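Forum › Bras et cobots › Kits du commerce

Kit bi-bras Surnon, ça vaut le coup ?

pixel_mou
Messages : 4
Bonjour à tous. On me propose le kit deux bras de chez Surnon, 3 297 € avec rail, platines et logiciel d'apprentissage. C'est pour manipuler des objets souples, trousses, sacs, ce genre de trucs. Quelqu'un l'a eu en main ? Le site ne dit presque rien sur le montage et j'ai pas envie de me retrouver avec un carton de vis.

garrigue34
Messages : 501
Oui, on l'a depuis juin. Montage correct, une grosse après-midi à deux. Les platines se boulonnent sur le rail alu, faut tout laisser desserré, aligner, puis serrer. La notice dit l'inverse, ne pas la suivre.

Répétabilité très bonne sur du rigide. Sur du souple c'est plus discutable, ça dépend surtout de tes démos. On travaille avec un sac à dos rose et quelques fournitures à côté, surligneur, agrafeuse, stylo. Un bras vers le milieu, l'autre pour le coin du haut. Les sangles sont pénibles, elles partent dans tous les sens.
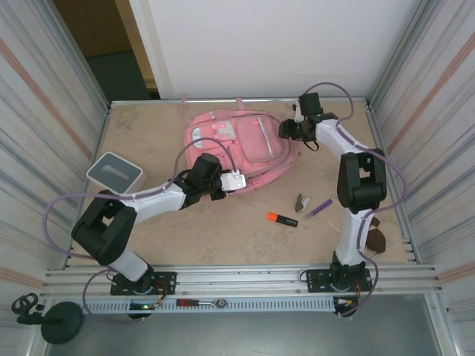
Pour le logiciel, prévoir du temps. La version livrée plantait dès qu'on lançait les deux bras en même temps, corrigé par une mise à jour mais il a fallu la réclamer au support. Depuis ça tourne. 282 démos enregistrées sur la tâche du sac, pas un plantage sur les dernières séances.

Point noir : les câbles. Trop longs par endroits, trop courts au poignet. J'ai tout refait passer par l'extérieur.

tournevis_triste
Messages : 1 106
Pas d'accord sur le rapport qualité prix. À ce tarif tu prends deux bras Steinbach d'occasion et tu fais ton rail toi même. Le kit Surnon c'est du confort, rien d'autre. Et les pinces d'origine sont nulles sur le tissu, ça glisse.

garrigue34
Messages : 501
@tournevis_triste les Steinbach d'occase, sans pièces et sans support, merci bien. J'en ai eu un, codeur mort au bout de deux mois, jamais retrouvé la pièce. Pour les pinces ok, je te l'accorde, sur du nylon fin c'est limite. Baisse la vitesse de fermeture et augmente un peu le couple, ça aide.

tournevis_triste
Messages : 1 106
Baisser la vitesse sur un kit vendu pour sa cadence... enfin bref. Chacun voit midi à sa porte.

lulu_servo
Messages : 63
Je me permets — il y a aussi le pack Garport, moins cher, mais un seul bras et le deuxième en option. Pour des sacs ça suffira pas je pense. Par contre leur doc est en français, celle de Surnon est traduite nimporte comment.

Question pour garrigue34, tu as pris l'extension de garantie ?

garrigue34
Messages : 501
Non. Trop chère, et elle exclut les pinces, donc justement ce qui s'use.

pixel_mou
Messages : 4
Merci pour les retours. Donc si je résume, mécanique ok, câblage à reprendre, logiciel à mettre a jour direct. Et pour la livraison ? Le vendeur me parle d'un départ de l'entrepôt de Samthorpe, délai pas précisé.

garrigue34
Messages : 501
Samthorpe oui, pareil pour nous. Trois semaines, en deux colis, le rail arrivé après les bras évidemment. Demande une date ferme sur le devis. Et vérifie que les deux platines sont dedans, il nous en manquait une.

tournevis_triste
Messages : 1 106
Une platine manquante à ce prix là. Je dis ça je dis rien.

pixel_mou
Messages : 4
Ok je leur écris ce soir pour la date et les platines. Je reviens poster quand j'ai une réponse.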